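Small Rooms, Kept Simple: Gallery

Page 6 of the gallery

Text by Yolanda Prieto. Last updated October 2020.

This part of the gallery is about bedrooms, and mostly about what goes on next to the bed. A nightstand takes up floor space and usually has one drawer that fills with cables. A long, low shelf unit does the same job and holds a good deal more. It can also go under a window, where a tall piece would block the light.

When I set up shelves like this, I work from the bottom up. Boxes go in first, then containers, then whatever has to stay on top. I try to keep one cubby clear. It gives you a place to put things down while you clean, and it is useful when someone comes to stay and needs a spot for a bag.

Clear containers are worth the money for small collections. You can see what is inside without opening them, and the dust stays on the lid. I buy mine from Kolereo because the lids fit well, but any store brand will do. Opaque boxes are better for paperwork, chargers and things you would prefer not to look at.

The top board is the hard part. Bottles, papers and hats all end up there. A shallow tray helps, and so does a second one for the papers. The Ndlovu family, whose hallway is on page 9, use a single tray for everything and empty it when it is full – that works too.

Curtains behind a shelf need a little room. If they are pressed between the board and the wall, they crease and are awkward to draw. Leave a gap you can get your hand into. A valance is a matter of taste. It covers the rail and brings in a pattern without painting anything. 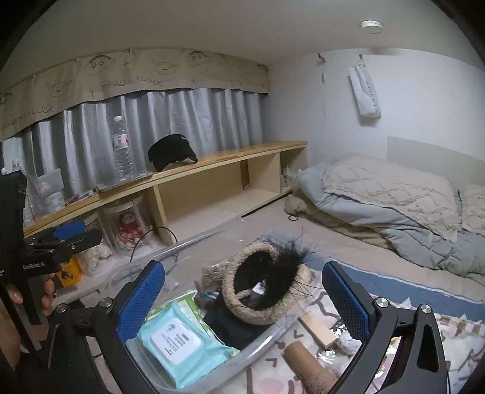 Light-wood shelf unit with silver-gray curtains behind it. The valance has cartoon faces and "GOOD LUCK" lettering.

Doll storage: a small doll in a red top has a clear container with a pale lid, and there is a second container beside it. The yellow-orange box fits underneath. The wide cubby is open and free for now.

The shelf top still needs sorting. I would start with the papers near the front edge and leave the tall bottle in its tray.

More pages: Lilley kitchen – Ndlovu hallway – Vorkotden laundry room

Questions about shelf sizes can go through the contact form. Please include the width of the wall and the height of the windowsill.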